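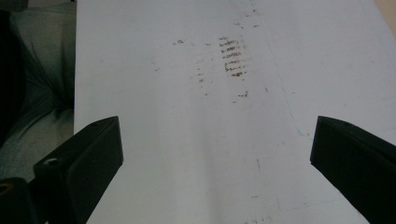
Cell docs > Gripper units > Finger alignment and re-zero

Re-zero the fingers on a Trandau hand-held gripper after any finger swap, after a drop, or when the logged opening width no longer agrees with a caliper. Do the work over a white sheet laid flat. Matte black fingers are hard to judge against dark fabric, but on white the gap between them and the slanted inner faces read clearly, and a tip that sits ahead of its partner shows up at once. Brown marks and specks on the sheet do not affect the procedure, provided neither finger tip is lined up against one of them as a reference.

Before starting

Unplug the USB lead and take the trigger spring off its post. You need a 2.5 mm hex key, a caliper, a lint-free cloth and the finger shim from the Grimeo kit. The Kalniņš shim is thicker and will give a false zero. Movis fingers use a different screw length and are covered on their own page.

Checking alignment

1. Open the gripper to its stop and hold it low over the sheet, palm side down.
2. Look along the sheet from behind the gripper. The two inner tips should be level with each other. If one leads, go to Correcting a leading finger.
3. Close slowly until the faces touch. They should meet along the full flat. Light showing at the tip only means the finger is seated high at the base.
4. Open again and measure between the inner faces at the tips. Nominal is 94 mm. Write the value on the unit card.

Correcting a leading finger

1. Back off the finger screw one full turn. Do not remove it. The insert in the body will turn with the screw if it has been overtightened before, and a spinning insert means a new body.
2. Wipe the seat. Dust under the finger is the usual cause.
3. Slide the shim between finger and carriage, push the finger back against it and hold.
4. Tighten until the screw just bites, pull the shim, then give it a further quarter turn.
5. Repeat the check from step 1. If the finger still leads after two attempts, swap the carriage.

Setting zero

1. Refit the trigger spring and reconnect the lead.
2. Start the width tool and wait for a steady reading. Raw counts drift for a short time after power-up.
3. Close the fingers fully and press Z. The closed count should be near 114. A value well outside that points to a slipped encoder magnet, and re-zeroing will only hide it.
4. Open to the stop. The open count should be near 406. Press O, enter the caliper value from the unit card and save.
5. Cycle the trigger 100 times, then close and read the width. Accept 0.3 mm or less. Anything higher, check the spring post and start again from Checking alignment.

Notes

Do not use threadlocker on the finger screws. It gets into the insert and the screw cannot be backed off cleanly at the next swap.

If both fingers lead by the same amount, the fault is in the body and the shim will not fix it. Tag the unit and leave it on the repair shelf with the card attached.

The quarter turn in step 4 replaces the torque figure given in the January version of this page.

Revised Sep 10, 2020, Calum Gunn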